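Prillside Kitchen Forum > Pantry & Storage
Thread: Keep grains in the bag or move them to a jar?

butbridge_ann
Sunday, January 6, 2019
Cleaning out the pantry this weekend. I have a lot of bagged stuff — rice, millet, split peas — and I'm tired of bags sliding off the shelf. Is it worth buying jars for all of it, or do clips work fine?

mopsy355
Jars. I had pantry moths in August and they went right through the thin bags. Threw out 20 pounds of food. Everything goes in glass now.

Yu-ting Shek
I leave mine in the bag until I open it. The one I'm on the fence about is this kind, clear with a red band across the top.

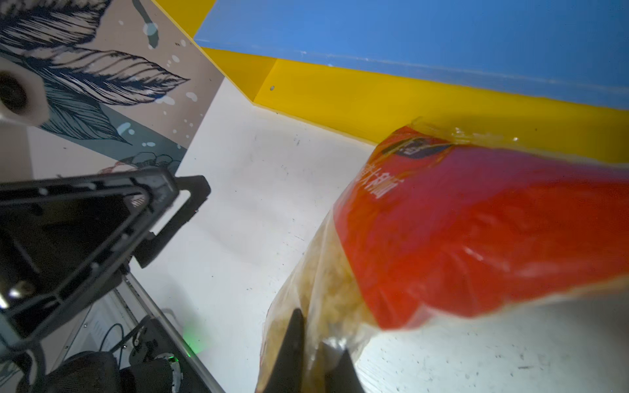

Clear bag with the red band, still deciding where it goes

The crimped seam is fine for storage as long as you don't tear it. Once it's open I pour it into a Stola bin and cut the label off to keep with it.

tsang_kitchen
Disagree on waiting. If moth eggs are in there, they're in there before you open it. Freeze the whole bag for four days, then put it in a jar.

Yu-ting Shek
My freezer is the top half of a very small fridge. Four days for every bag isn't happening.

mopsy355
What's in that one, rice? I can't tell from the picture, it looks kind of yellow.

butbridge_ann
I was going to say corn, cracked small. Could be either.

tsang_kitchen
Some rice looks like that in a clear bag. Read the label before you cook it, the water is different.

rowan26
Clips work. I've used binder clips for years and never had a bug. People on here spend too much on jars. Fold the top down twice, clip it, stand the bags up in a shoebox so they don't slide.

mopsy355
You've been lucky. A clip doesn't stop moths.

rowan26
Maybe. I also go through a bag in two weeks — that probably matters more than what it's stored in.

butbridge_ann
OK, shoebox for the sealed ones and I'll get four jars for whatever is open. Does anyone know if the square Stola ones stack?

Yu-ting Shek
The small ones do. The tall ones tip over.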